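4.2 Opening the socket: what the repair guides leave out

Most written guides to refurbishing office desktops treat the processor socket as a single step. The reader is told to lift the lever, open the plate and take out the chip. We doubt that this is one step for anyone who has not done it before, and we doubt even more that the time savings claimed for such guides would survive a second look. The Gritum guide, which the Drornavholm workshop was using when we arrived, gives the whole operation one line and then spends two pages on cleaning dust from fans.

Our reason for looking closely at this stage is that it is where boards were most often set aside as damaged. Medrano's earlier report on the same workshop put this down to careless handling. The evidence for that was thin. Boards were checked at the end of the line and not at the socket, so a bent contact found at the end could have been bent at any point, including before the computer came through the door. Figure 3 shows a board in its case at the stage we are concerned with, with no processor in the socket and the load plate raised.
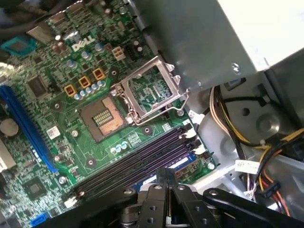
Figure 3. Dell motherboard in an open desktop case. The CPU socket is empty and the metal retention bracket stands open. The blue expansion slot and the coin-cell battery are still in place.

4.3 Does the order of work matter?

The Stusen method asks workers to remove the board from the case before touching the socket. Its authors argue that a bare board on a flat bench is easier to see and easier to hold steady. That may be true. It also means disconnecting every cable and taking out every screw on a machine that may only need a new processor, and we found no published test in which the two orders were compared on the same model of computer. The Ouali notes, often cited in support of Stusen, compare different models and different workers at once and cannot settle the matter.

We therefore left the boards in their cases. Iraís Medrano, who joined us for the second round in May, objected that the walls of the case get in the way of the hand. They do for some cases. But the objection assumes that the hand must come in from the side, and with the cover off and the case lying down there is plenty of open space above the socket. The part that does get in the way is the bracket itself. Once flipped up it stands over the board, and a worker who forgets about it can catch a sleeve on the lever.
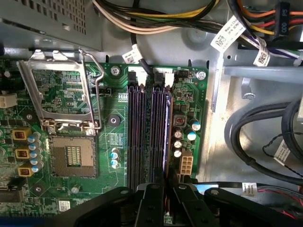
A second difficulty is the contacts. Workers were told in training that they were "fragile," a word that did little for them. Several took it to mean that the whole board was fragile and handled everything near the socket with the same nervous care, including parts that need none. Others heard the same warning about so many components that they stopped hearing it. We would like to see the warning kept for the contact field alone, with a plain instruction to touch nothing inside the socket once the plate is up.

Whether that would lower the number of rejected boards we cannot say. The workshop kept no record of condition on arrival until 13 machines into the second round, and the early figures are of little use without one. Claims of improvement based on them, including the one in our own interim report, should be read with that gap in mind.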